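Reading Celebrity News: Handout for Session 3
Course reader, Gundlow Evening College
Prepared by Fadime Bilgin

Please read this handout before the session. Bring one celebrity news item of your own, printed if possible. Short items are better than long ones, and it does not matter in which paper or site you found it.

1. The source line

In the last session we looked at headlines. Now we go one step deeper, to the sentence which tells us where the news comes from. In celebrity writing this sentence is often very thin. Typical forms are:

a source close to the couple
an insider
a friend of the star
onlookers
it is understood that

Each of these forms makes a different promise to the reader. "Onlookers" says that someone was present. "A friend" says that someone knows the person. "It is understood that" makes almost no promise, and for this reason many lawyers like it.

In our practice text, a singer named Llewellyn leaves a restaurant in Warkport with a person from her old band. The item has 179 words. The source line comes only in the second half, after the reader has already accepted that there is a romance. When you read it at home, underline the first sentence in which somebody is responsible for the claim. 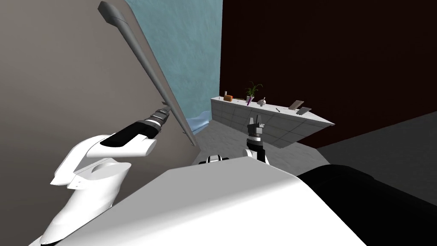

Why do writers put the source so late in the text?
Because the first lines must carry the feeling of the story, and a weak source makes the feeling weaker. A strong source, such as a statement from the star's own office, usually moves up to the first or second sentence.

2. Verbs that do the work

Look at the verbs around a quotation. "Said" is neutral. "Admitted" tells us there was something to hide. "Gushed" tells us the speaker was too happy. "Snapped" tells us the speaker was angry, even when the words themselves are quite calm.

Take this sentence from the practice text: "We had dinner," she admitted. Now change the verb to "said" and read it aloud. The dinner becomes only a dinner. I ask you to make the same change in your own item, with every verb of speaking, and to note which parts of the story are still standing after that.

There are also verbs for what a couple does in public. They "step out", they "pack on the PDA", they "put on a united front". The last one is interesting — it is used mostly when the writer wants us to think there is a problem at home. I did not find one use of it in our February collection where the marriage was described as simply fine. 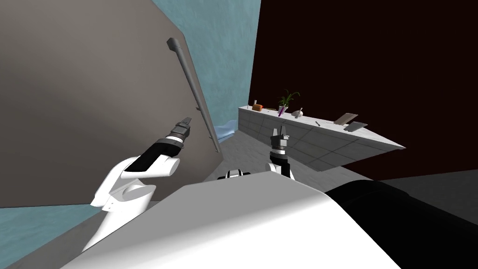

Kenta Okabe wrote to me after the last session that I am too hard on these verbs. In his opinion the readers know the game very well, they enjoy "gushed" in the same way they enjoy a drum roll, and they do not believe it literally. He adds that a gossip item with only "said" in it would be a dead text.

I think this is a fair objection, and we will discuss it in the group. My own view is a little different. Readers may know the game with the happy verbs, but with "admitted" I am less sure. It is a small word and it goes in quietly.

3. Two items, one event

The Reddale wedding was covered by many outlets. In the reader you find two versions. Version A has 1,485 words and was published the morning after the party. Version B has 1,644 words and appeared one week later, when the couple had already given an interview.
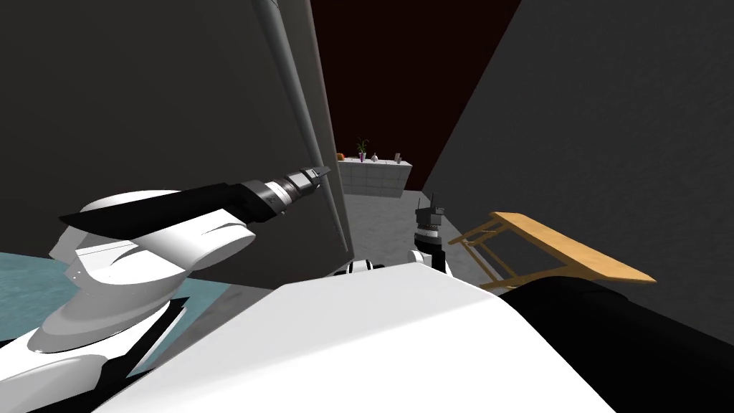

Please compare these points:

Who is quoted by name, and who is not?
Which guests are mentioned in A but are gone in B?
What happens with the mother of the groom? In A she is "visibly emotional", in B she "wiped away happy tears". Who decided that they were happy?
Where does the price of the dress come from?

Version B is longer, but it has less news. The extra space goes to the couple's own words — the flowers, the song, how they met. This is normal when a star cooperates with a magazine. The writer receives access, and in exchange the difficult questions become fewer. I do not say it is wrong. But you should be able to see it when you read.

4. Denials

A denial is also a story. "Her spokesman denied the split" puts the word "split" in front of readers who never heard of any split before. Some items are built completely on this method: first a rumor without owner, then a denial, then a photo from three years ago.

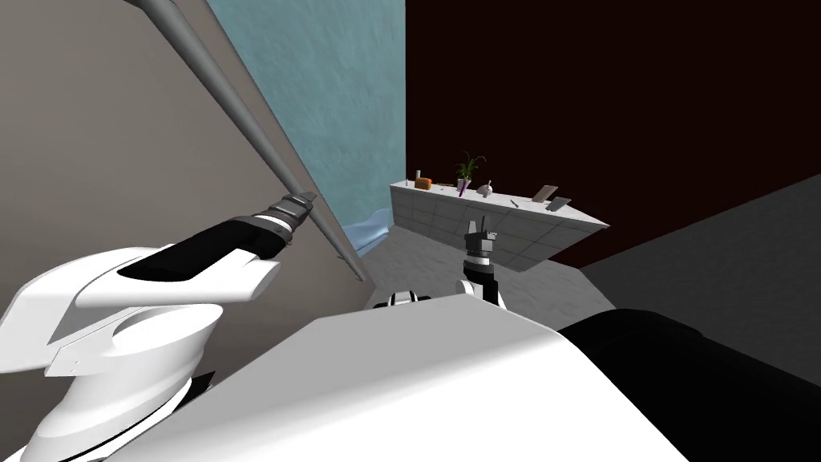 Should a star answer every rumor?
Most press agents advise against it, as each answer gives the outlet one more day of coverage. They usually answer only when the rumor touches children, health or a contract.

Homework

Write a news item of one paragraph about Llewellyn's dinner in Warkport, using only "said" and only named sources. Then write a second paragraph with the same facts, as a gossip column would do it. Do not invent new facts in the second one. Send both to me by Sun 2 December. Late work I can still read, but I cannot bring it into the discussion.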